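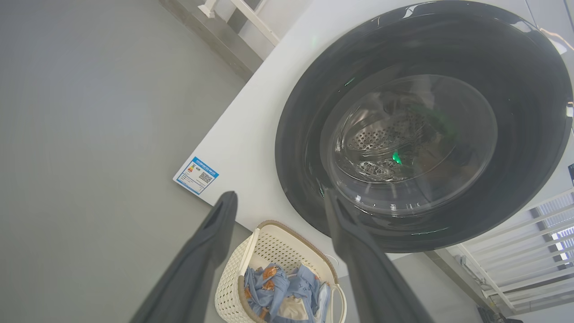 Three goes with the same kettle of water is what one neighbour on the Marnent side says she has been living on since Thursday, and she would quite like a proper wash now, thank you very much. I know how she feels! The water has been off and on all over Oltham this week, and I've been boiling mine in the big jam pan like my gran used to.

So, the latest, as far as I can gather it. A main split under Prarkness Road and 576 homes lost their supply. Most of us had a dribble back by the next morning, but the top end of the village (always the top end) is still on low pressure. Urio, the contractor doing the digging, told the parish office it has replaced 6 metres of pipe and wants another day to test the joints.

If your water comes through brown, run the cold kitchen tap until it clears, and leave the whites for now. I put a load on too early a couple of years back and my pillowcases have been the colour of weak tea ever since. 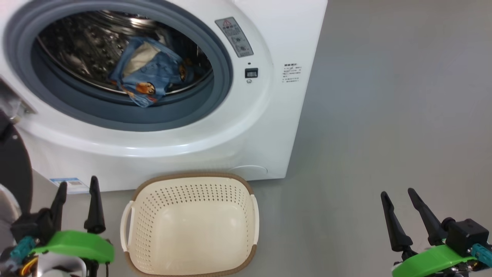

Where to get bottled water

The village hall car park has pallets out until eight tonight. I counted myself lucky to get a space, as some 250 people had been through before lunch and the queue went right back to the bus stop. Take a bag or a trolley if you've got one, those packs are heavy! Anyone who can't get out should ring the parish office and they'll drop some round.

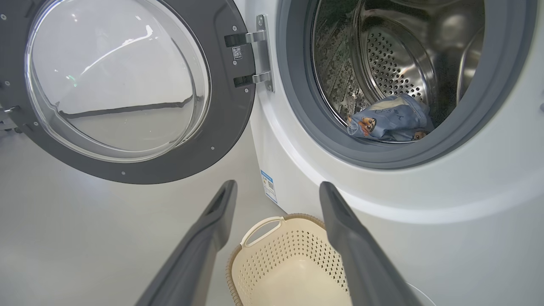

What happens next

Prarkness Road stays shut at the Marnent end, with buses going the long way by the school. There's also talk of 2,000 pounds for the shops that had to close, but I haven't seen that in writing, so don't go spending it yet. I'll put up another note when the road opens.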